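Rules for sim renders in a shared training set: what do you make people follow?
Posted in Simulation & Robot Learning, 3 replies

trotberg_lab
I run a small robotics club that meets Thursday evenings, and we've slid into doing most of our tabletop work in simulation. Nothing fancy, one arm with a parallel gripper, a table, a few household things to reach for. It started with two of us rendering stuff on our own laptops and it was fine. Now we have 11 people adding episodes to the same shared folder (the project is called Vunell, don't ask me why) and it's turning into a junk drawer.

The folder is at 1,782 episodes as of this week. Some have a wrist view and an outside view, some have only one. Some people randomize the lighting, some never touch it. One person turned shadows off altogether to make the renders go faster, and I didn't find out until I'd already trained on them. File names are all over the place. And I'm pretty sure at least one batch has the start pose of the arm hard-coded, so every single reach begins from the exact same spot.

I want to write a one-page set of rules before this gets any bigger. I don't want to turn it into a job with forms, because people do this for fun and they'll just stop. But I do want to be able to hand the folder to somebody else and have them know what's in it.

So what do you require, and what do you let slide? Do you reject episodes after the fact or just tag them? And does anybody have a rule about shadows? I keep going back and forth on that one. Half the club says the shadow of the arm is useless clutter and the other half says it has to be there.

phuthong_bench
Hi! I've been through this exact mess, so let me give you what ended up on our page. It took us a good few tries to get it down to something people would read, and it's still longer than I'd like.

First one: every episode has two views, and they have to be from the same episode. Sounds silly to write down, but we had a whole stretch where the wrist view and the outside view were saved by two different scripts and got paired up wrong. The views lined up fine by eye for the first moments and then drifted apart. Now the script refuses to save if the two clips don't have the same number of steps.

Second: shadows stay on. I'm firmly with the half of your club that says they have to be there. If you ever plan to run on a real table, the arm is going to throw a shadow over whatever it's reaching for, and a policy that has never seen that can get very confused when a plain white surface suddenly turns gray. I'd go further and say check the wrist view for it specifically, because the shadow can take up a big chunk of what that view sees. Same goes for the outside view. Two renders with the kind of shadows I mean:

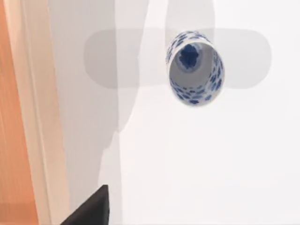
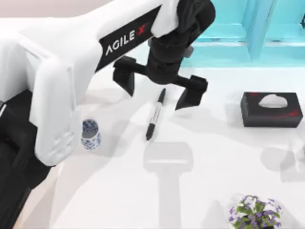 Blue-and-white cup on the white table, close up in the first render and beside the arm in the second. Shadows on in both.

Look at how much gray there is on that table in the close one. The surface is the easiest thing in the world to segment with shadows off, and that's exactly the trouble with turning them off. I'd rather have a slower render and keep the soft edges. We also wrote down that the shadows should be soft, after somebody switched to a single hard light and everything came out looking like a stage play.

Third: have more on the table than the thing you're after. The second render has a marker, a tissue box and a plant in it along with the cup, and I like that mix a lot — a skinny thing, a boxy thing, and something leafy with an outline that's all over the place. You don't need clutter in every episode. We ask for it in most of them and leave it to the person. What we do insist on is that the text instruction names the object so it can't be mistaken for another one on the table. "Pick up the cup" is fine with one cup. With two cups you'd better say which.

Fourth: randomize the start pose, and save the seed. The seed is the part folks skip! If I find something weird in an episode, I want to be able to build it again. Without the seed all I have is a clip and a shrug. We put it right in the file name, then the date, then the initials of whoever rendered it.

Fifth, and this one's a bit of a hobbyhorse of mine: don't delete failures. Move them to their own folder, with one word in the name about what went wrong (slip, miss, tipped, timeout). We've used those more than once to train a little checker that tells us when a grasp is going badly. If people delete them at home you'll never get them back, and you'll also have no idea what your real success rate is.

As for rejecting versus tagging, we tag. The only things that get bounced are a missing view, a missing seed, or shadows off. Everything else gets a tag and whoever trains on it can decide. Bouncing people's work over small stuff is the fastest way to empty a club, in my experience.

One more practical thing. Before a batch goes into the shared folder, someone other than the person who made it opens 20 episodes picked at random and watches them all the way through. It's boring and it catches nearly everything. We once had objects sunk a hair into the tabletop for an entire batch, and you'd never see that in the numbers.

faltotano
Agree on keeping seeds. I'd add textures to the list. If your table is always pure white you're going to end up with a policy that likes pure white tables. We rotate through 7 tabletop materials and that helped us more than fiddling with the lights did.

I'm less strict on shadows than the poster above. For early debugging I turn them off all the time, it's so much quicker. I just don't put those runs in the shared set. Maybe have a scratch folder that gets wiped once a month? Then people can do what they like in there and it never gets mixed in.

Also write down the version of the simulator. We updated in June and the friction changed under us, and half the old grasps wouldn't replay.

kilnside
just use a spreadsheet lol. one row per batch, who made it, what's in it. rules page will be out of date by next month anyway

trotberg_lab
Thank you, this is so much more than I was hoping for! The scratch folder is a great idea, and I think it settles the shadow fight too, because the people who want them off mostly want speed while they're trying things out.

I'm stealing the three things that get bounced pretty much word for word. The watching-at-random rule I'll have to sell a little, but I can probably do it at the start of the meeting while everybody's eating anyway. And I'll put the simulator version in the file name next to the seed. Our names are going to be a mile long, oh well.

One follow-up for phuthong_bench if you're still around: when you tag an episode, does the tag go in the file name or in a separate file? I tried a separate file a while ago and it got out of step with the folder the first time somebody renamed something.

phuthong_bench
Separate file, but it's keyed on the seed and the initials together and not on the file name, so renaming doesn't break it. Failures are the exception, those get the word in the name. If two people ever use the same seed the initials keep them apart. Check that no two of your members have the same initials before you start, we had to give one person a middle letter.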